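Pernholm brings table service back to its Skaltano tearoom

Pernholm is very happy indeed to say that, after a long and rather busy spring, drinks at the Skaltano tearoom will once more be carried to your table on a round black tray, clear cup and all.
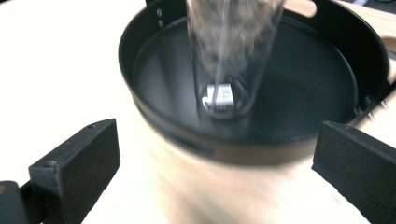

By Athanasiadis, Pernholm press desk | August 1, 2019

The new trays have a raised rim, so a tall cup can travel with a little less worry, and there are 34 of them to go round. The pale wood-grain tabletops, chosen in March with our friends at Sornance, are staying just as they are.

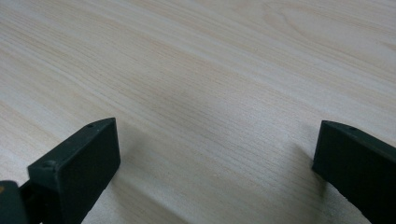 One regular wrote to tell us that a table with nothing on it but your own drink is half the pleasure of going out, and we do agree! Table service runs daily from 8 until 4.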